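Food Service Basics, Unit 4: Setting Up a Small Self-Service Counter

Handout for the evening course, Furstead Adult Learning Center
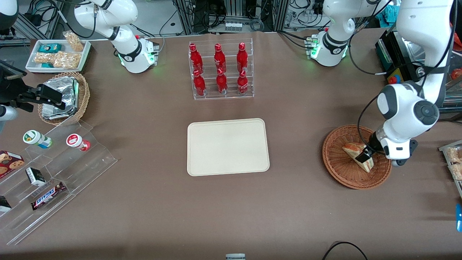 In the last unit we talked about the menu and how to keep it short. Now we go to the counter itself. Many students think the counter is only a place to put things, and they decide about it on the last day. In my experience the order of the things on the counter decides how fast the line moves, and also what people buy.

1. The direction of the line

Choose one direction and keep it. Most guests will start from the side where they enter the room, even if you put a sign. If the door is on the left, start on the left. In the canteen at Dukville, which we will visit in January, the trays were for many years at the far end, next to the register. Guests walked along the food, took a tray, and walked back against the other guests. When the trays were moved to the start, the same two employees could serve the same number of guests with less stress.

The usual order is:

trays and napkins
cold food
hot food
small snacks
drinks
register
cutlery

Cutlery after the register may look strange to you. The reason is that guests do not know which cutlery they need until they have chosen, and they are slow when they choose it. Let them be slow in a place where no person is waiting behind them.

2. Height

Things that stand flat on a counter hide each other. A guest sees the first row and guesses the rest. With steps, the back row is lifted and its labels can be read. You can buy a stepped stand or build it from strong boxes under a cloth. A step of one hand's width is enough for most packages. If the step is too high, guests with short arms or guests in a wheelchair cannot reach the back row, so test it while sitting on a chair.

Please do not put glass or heavy items on the highest step.

3. Free space

Beginners fill the counter completely because they are afraid it will look poor. Then the guest has no place to put down the tray and must hold it with one hand and take the food with the other. Leave a strip along the front edge that is at least as deep as your tray. Check this with a real tray and not with a drawing, because the rim of the tray also needs space.

4. How much to put out

Put out a small quantity and refill often. Cold food that is not on ice or in a cooled unit must have a time written on it, and when the time is over it is thrown away, also when it looks good. We will do the exact rules in Unit 6. For packaged snacks there is no such problem, but a half-empty basket sells badly. Use a smaller basket when the stock becomes low.

When you refill, the older packages come to the front. Students know this rule and still forget it when the line is long, so refill before the busy time.

5. Calculation exercise

The small cafe Cidska serves lunch to up to 800 guests in a week. The cafe is open five days. It has one line and one register.

a) How many guests must the cafe expect on an average day, if all 800 come?
b) The owner believes that half of the daily guests come in the first hour. How many guests per minute must pass the register in this hour?
c) The snack shelf brings 700 dollars in a week. What does each guest spend on snacks on average? Why is this number not very useful when you plan the shelf?

Write your calculation, not only the result. For c) I expect three or four full sentences.

6. Observation task

Go to any self-service counter in your neighborhood. The bakery at Maes is good for this, also the hospital canteen. Stay for 20 minutes at a busy time and draw the counter from above. Mark with a cross each place where guests stop or turn around. Ask the employees for permission first, and buy something.

In your report, please answer the following:

Where does the line start, and who decided it, the owner or the guests?
Which item is hard to reach?
What would you move if you could move only one thing?

The report should be one page, plus the drawing. It can be written by hand if I can read it. Bring it to the next class, because we will compare the drawings in small groups before we begin with Unit 5.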